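Two-arm folding cell: right gripper closes short of the fabric after finger pad change

Reading time: 2 minutes

We run a two-arm cell that folds garments on a fixed table. Arms are Arkon, grippers are Nondia parallel type, one per arm. After 1,000 cycles I changed the finger pads on both. Since then the left gripper picks its corner as before, but the right one closes above the cloth on 17 of the last 20 shirts. No fault code. Pad part numbers match the old ones. Table has not been moved. I have re-run the homing routine twice with no change. Is this a gripper problem or an arm problem, and what should I check first?

Answer 1

Check the air pressure.

Answer 2 (accepted)

Neither of the above arms nor the air, if yours are the electric Nondias. The tool centre point is stored per gripper and it includes pad thickness. Homing resets the finger stroke only. If the right pad is not fully seated, or was fitted over old adhesive, the tip sits at a different height from the one the controller has on file.
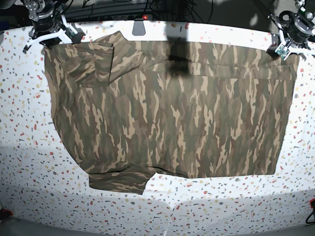 Tip height should be set with a garment on the table and both arms at the approach pose. Use the thickest item you normally run, laid flat with its upper edge under the grippers. Drive both down at the slowest jog speed and stop with the tips just clear of the cloth. On our cell I use a camouflage shirt or jacket with one sleeve folded back over the body, so there is a doubled area to check as well as the single layer. A busy print makes the edge hard to judge by eye, so use a feeler gauge at each corner and write both readings down.

Then, in order:

1. Power off the gripper, remove the right pad, clean the seat and refit.
2. Torque the pad screws to the figure in the gripper manual.
3. Re-teach the tool centre point for the right gripper only.
4. Repeat the approach with cloth on the table and compare left with right.
5. Run a short batch at reduced speed before going back to normal.

If the two sides still differ after step 4, look at the bracket arms above the gripper. Ours are plastic and one had crept at the screw holes — it looked fine until it was loaded.

I change pads at 2,000 cycles and re-teach every time.

Leif Grønli

Answer 3

Agree with the above mostly. We had the same fault on a Lengyel table and it was a cable tie pulling on the wrist at full reach, so look at the cable run too. Different grippers though (Pistuta), so may not apply.

Comment from original poster: Old adhesive under the right pad. Cleaned, re-taught, picking correctly on both sides.

Contact us | Copyright of answers remains with their authors | Back to top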